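Grollura project — minutes of the working meeting, 27 December 2020

Present: Beat Widmer (chair), Rima Semaan (minutes). Apologies from Erstead.

1. Minutes of the May meeting were agreed with no changes.

2. Training runs. Rima reported that the set now holds 1,364 two-arm runs, all driven by hand. Runs where the operator paused for more than three seconds are trimmed before training — this was Imhof's suggestion. 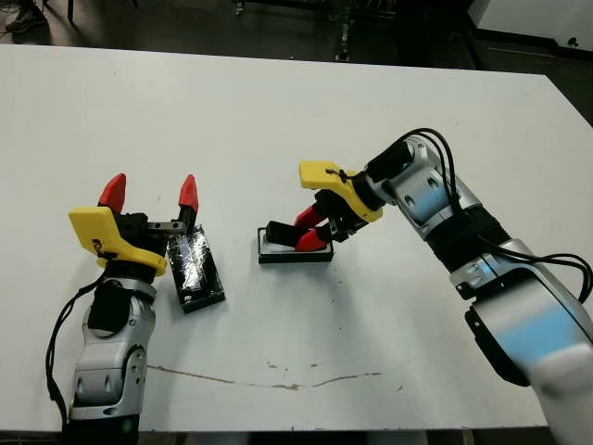
Figure 1. Right gripper lowered over the white tray, left gripper open.

3. Results. The policy trained on trimmed runs finished 9 more trials out of 60 than the untrimmed one. Beat asked whether the gain holds with the tray moved. Not tested yet.

4. Skuden write-up. The method section is drafted. Beat wants the failed trials listed by type.

Actions: Rima to repeat the 60 trials with the tray moved. Beat to send comments on the draft.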